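Stories > Short reads > The Bread Basket

Print this page | E-mail this story

The Bread Basket

by Marites Gatchalian

My aunt left me 4 things when she moved to Harkeck: a kettle, a bad chair, a tin of buttons and the basket. I wanted the basket. I'd wanted it since I was small enough to sit in it (I did sit in it, once, and got shouted at in two languages). Dark brown wicker, tightly woven, with a rolled rim I used to run my thumb along while the grown-ups talked.
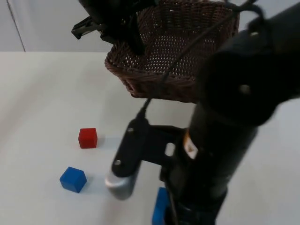
What Rommel said

My cousin Rommel reckoned it was his. He rang in June, all sweetness, asking after my knees - there's nothing wrong with my knees - and then out it came. She'd promised it to him at the Warnholm wedding, apparently, over the trifle.

I said I'd think about it. I thought about it for 20 minutes and then filled it with rolls, just to feel like the owner. It looked lovely. The crumbs went straight through the little holes in the bottom and I didn't care a bit!

So on Sunday I tipped the last of them out and gave it a good shake by the back door, and I'd more or less decided to tell him no.

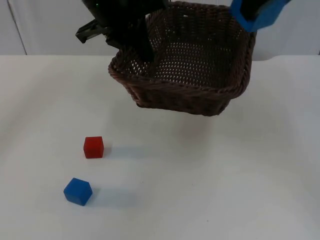
Salim thought I should give it up, and told me so over the washing-up: it was only a basket, he said, and Rommel had been the one driving her to the hospital all winter.

I dried the same plate twice. Then I went and found my coat.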